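Kerero Table Oil, 17 oz can
Wipe-on oil finish for indoor wood furniture
Sold by Allidine Home Goods

Hi, Farah here. I write most of the pages for the shop, and this is the one I've been looking forward to, because I've used this oil at home for years and I can go on about it for as long as you'll let me. It's the only finish I keep two cans of (one open, one waiting).

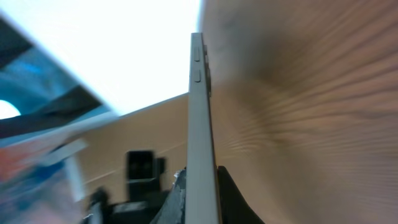
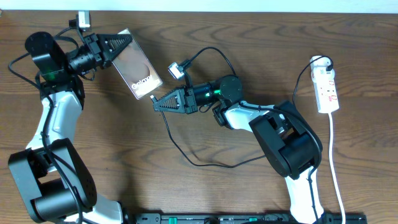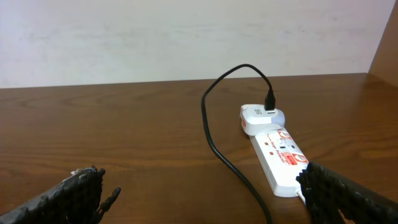
Warm brown wood, all three.

So what is it? A thin, amber-colored oil you put on with a rag, leave for a bit, and wipe off again. It soaks in and brings up the grain, and it leaves a soft, low shine. If you want a hard, mirror-like top coat, get the Cileck varnish and skip the rest of this page. If you want a table you can fix yourself on a weeknight, keep reading!

How I do it
Clean the table with a barely damp cloth and let it dry overnight. Sand lightly along the grain with fine paper, then get all the dust off, and I mean all of it (I use the vacuum brush and then a clean T-shirt). Shake the can. Pour a little puddle in the middle and spread it out with a lint-free rag, working toward the edges. Wait 23 minutes. Wipe everything off with a fresh rag until it stops feeling sticky. Let it sit until the next day and do it again.

Two coats is plenty for a side table. For a dining table or a desk I'd do four, and I'd do the underside once as well if you can face crawling under there.

PLEASE lay your oily rags out flat outdoors to dry, away from anything that can burn, before you throw them out. Balled-up rags can heat up and catch fire on their own. It says so on the can too, but the print is tiny.

What people ask me
Does it smell? Yes, a bit like a paint store, for a day or two. Open a window.
Can it go over varnish? No, it'll just sit there and stay gummy. Strip the old finish first.
Will it darken my wood? A little. Zahira Gunawan tried it on pale maple and thought it came out too yellow, so test a hidden spot.
Water rings? Rub them with fine steel wool and a few drops of oil. That gets most of mine out.
Outdoors? Nope. Look at the Harahap deck oil for that.

The details
Item number: 931
Size: 17 fl oz
Color: clear amber
Finish: low shine
Use on: bare or previously oiled wood, indoors
Clean up with: mineral spirits
Ready for light use: the day after the last coat
Full cure: give it four weeks before you put hot dishes on it

Shipping
Ground only, no air. We can't take back opened cans. If yours shows up dented, write to Sutrisno at the order desk with your order number and he'll send another one out.

The new lid with the child-safe cap started shipping in June. The oil inside is the same stuff.

Page last updated November 19, 2018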